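## 6. Grip faults on the paired hand-held grippers

This section covers loss of grip, uneven closing and jaws that do not release. It applies to the Vikow hand-held pair used for recording cloth tasks under the Ludora task list. Faults in the recording software are in section 8.

Fault codes appear in the session log only. The grippers do not display them.

| Code | Meaning | Go to |
|------|---------|-------|
| 27 | Jaw closed, no load measured | 6.2 |
| 231 | Left and right fingers out of step | 6.3 |
| None | Jaw stays closed after the trigger is let go | 6.1 |

### 6.1 Jaw does not release

**CAUTION:** Do not pull the cloth out of a closed jaw. The finger linkage can snap open and catch the fingers of your other hand.

1. Stop the recording. Leave the cloth where it is.
2. Lower both grippers until the cloth hangs slack between them.
3. Set the gripper that still works down first, then the faulty one.
4. Switch off the faulty gripper and wait six seconds.
5. Push the two fingers apart at the base, next to the lower knobs. Keep your own fingers clear of the tips.
6. Remove the cloth and look for lint or thread in the linkage. Clear it with the plastic pick. Do not use a blade.
7. Switch on and work the trigger four times with nothing in the jaw.

If the jaw sticks again during step 7, tag the gripper and take it out of service. Return it to Soomro Repairs as a pair with its partner - the two are calibrated together and a single unit cannot be matched later.

### 6.2 Code 27: no load measured

The usual cause is cloth slipping out of the tips. A shirt gripped by one thin layer near the hem will do this often.

1. Open the jaw and wipe both finger pads with a dry, lint-free cloth.
2. Check the pads for a shiny band. If the band reaches the tip, replace both pads (Brudetti pad set, two per gripper).
3. Take a new grip that includes a seam or a folded edge.
4. Lift slowly and hold for four seconds. The cloth must not creep.
5. Check the log. If code 27 comes back with the cloth held firmly, the load sensor has drifted. Run the zeroing routine in section 4.

**NOTE:** Mark the failed attempt as "dropped" in the log. Do not delete it.

### 6.3 Code 231: fingers out of step

1. Switch off the gripper.
2. Check each knob on the finger mechanism by hand. A knob that turns freely has lost its setting.
3. Close the fingers by hand until the tips meet. Compare the angle of each finger from the base.
4. If one finger leads, back off its lower knob a quarter turn, center the tips, and tighten again.
5. Tighten the lower knobs first, then the ones on the crossbar. Use the star driver from the kit, finger-tight plus one eighth of a turn.
6. Switch on and run the zeroing routine.

**CAUTION:** Do not tighten a knob while the gripper is switched on. The motor can start without warning when the sensor picks up the change.

### 6.4 Grip check with cloth

Do this check after any repair in 6.1 to 6.3 and before the next recorded session.

1. Lay a short-sleeved shirt on a flat, covered surface such as a made bed.
2. Take one gripper in each hand and grip the shirt at two separate points along its edges.
3. Raise one grip point until the cloth forms a peak. Hold, then lower.
4. Repeat with the other hand.
5. Raise both points and draw the cloth out until it is lightly taut. Stop as soon as you feel resistance.
6. Release both jaws and confirm that they open fully.

A pass means no slip at either point and no new code in the log. If either jaw fails, repeat the check once, then go back to the table at the start of this section. 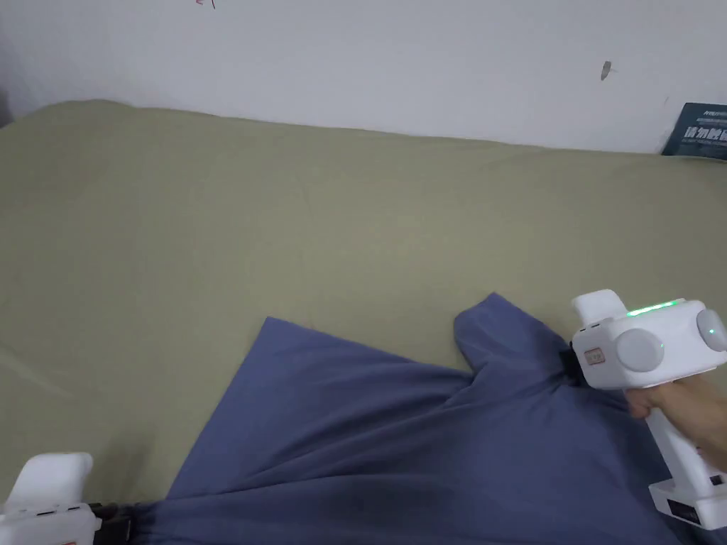
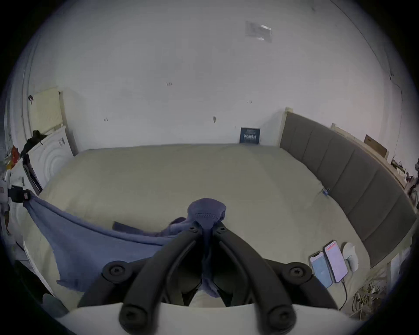 *Fig. 6-1 and 6-2. Grip check on a bed, with the cloth held in the gripper jaws.*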